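**Table and tray inspection – mixed goods sorting**
Inspector: Austra Mägi
Date: 14 October 2020
Site: Drilier, prep room
Form: Mutance checklist, sheet 8

Result codes: OK, C (comment), F (fail, correct before use).

### 1. Work surface

- [x] Tabletop wiped, no residue at the wall joint – OK
- [x] Table stable under hand load at all corners – OK
- [x] Clearance between tray and front edge, 60 mm minimum – OK
- [ ] Wall paneling behind table wiped – C

Comment: paneling to be added to the weekly cleaning sheet. It is on neither the Zita sheet nor ours at present.

### 2. Tray

- [x] Light green tray, rim continuous, no cracks – OK
- [x] Corners free of trapped crumbs – OK
- [ ] Food and non-food on separate trays – F

Comment: bread bun and wrapped snack roll share the tray with a squeeze tube and other household goods. The roll is sealed. The bun, if unwrapped, should not share a surface with a tube or a towel. Use a second tray for unwrapped bakery items, or bag the bun first.

### 3. Baskets

- [x] Dark brown basket, rim and weave, no broken ends – OK
- [x] Orange basket, rim and weave, no broken ends – OK
- [x] Gap kept between baskets – OK
- [ ] Baskets labeled by contents – F

Comment: color alone is used to tell food from non-food. Lâm shift and day shift gave different answers when asked which was which. Fit a tag to the front of each basket. Line the food basket if anything unwrapped goes in – woven sides hold crumbs and can't be wiped.

### 4. Items with an edge

- [x] Peeler blade seated in both arms of the Y-frame – OK
- [x] Handle secure, no play – OK
- [ ] Blade guarded or peeler stored apart from textiles – C

Comment: peeler was next to the folded terry towel. Loops can catch on the blade. Lift the towel out first, then take the peeler by the handle.

### 5. Packaged and cold goods

- [x] Wrapper seals on snack roll intact – OK
- [x] Wrapper on Ferrero Rocher cone intact – OK
- [x] Squeeze tube cap closed, no leakage at crimp – OK
- [ ] Time out of freezer recorded – F

Comment: no time was written down for the cone. Limit on this form is 13 minutes if it is to go back to the freezer. Handle by the wrapper and keep pressure off the tip. If no time is recorded, treat as over the limit.

### 6. Follow-up

- [ ] Basket tags fitted
- [ ] Second tray supplied
- [ ] Freezer log placed at table
- [ ] Towel and peeler given separate positions

Recheck in 20 days. Items marked F are closed on site by the shift lead and initialed – a verbal report is not accepted.

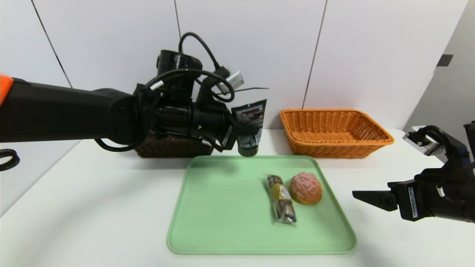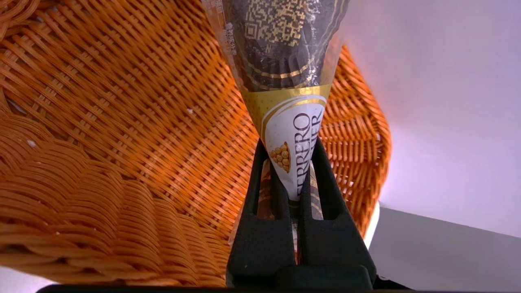
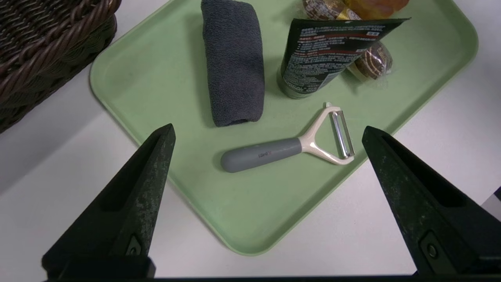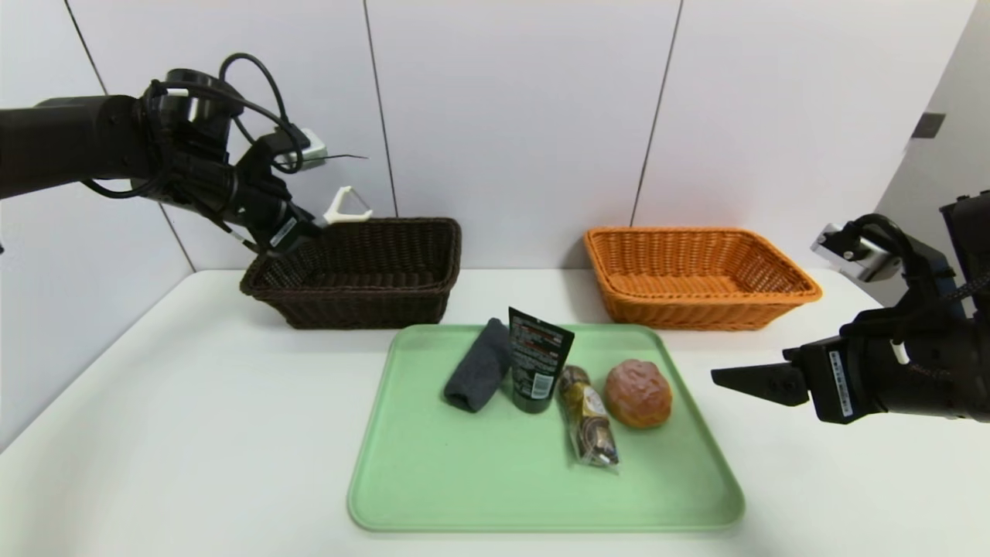 Tube over tray (sections 2, 5); wrapped cone (section 5); peeler and towel (section 4); baskets and tray (sections 2, 3).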